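## Workshop tips: recording marker-and-bowl demos without wasting your Saturday

I've been feeding examples to the Citer arm for long enough now that I have opinions, so pour yourself a coffee. Start each take with the bowl empty and the marker lying flat on the wood. Then move the marker a little between takes — turn it, slide it, let it point somewhere new.

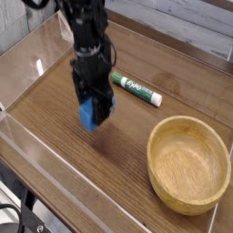
Record in batches of 60 and stop for a stretch, even if you feel fine (your hands get lazy before you do!). Oratile Sibiya got me into the habit of wiping down the clear panels between batches, and I do it with a soft dry cloth, nothing fancy. Keep your fumbled takes in their own folder, too. I threw out a whole September's worth once and was sorry later. My first usable set for the marker task came to 200 takes, spread over 4 evenings.

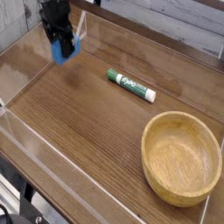

*Green marker on the table, bowl empty, gripper up and clear.*

Label the batch before you get up from the chair.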